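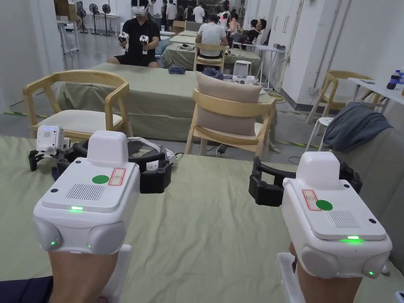

4. Setting up the Zinine traffic counter

Home | Guides | Downloads | Contact

Before you start, check that you have the permit number for the road and the key for the roadside box.

1. Choose a straight stretch of road, away from bus stops and junctions. Queuing vehicles are counted poorly.
2. Lay both tubes across the lanes at right angles to the kerb, 3 metres apart.
3. Push the tube nearest the oncoming traffic on to inlet A and the other on to inlet B.
4. Turn the key to Set and enter the site code. The Femow Road site is 183.
5. Watch ten vehicles go past and compare them with the display.
6. Turn the key to Run and lock the box.

Note: A motorcycle passing at walking pace may be missed.

Caution: Never step into a live lane to straighten a tube. Ask for the lane to be closed first.

The memory holds 59 days of counts. Download them before then, or the oldest day is overwritten. Send faulty tubes to Sorin Babić at the Rahman depot.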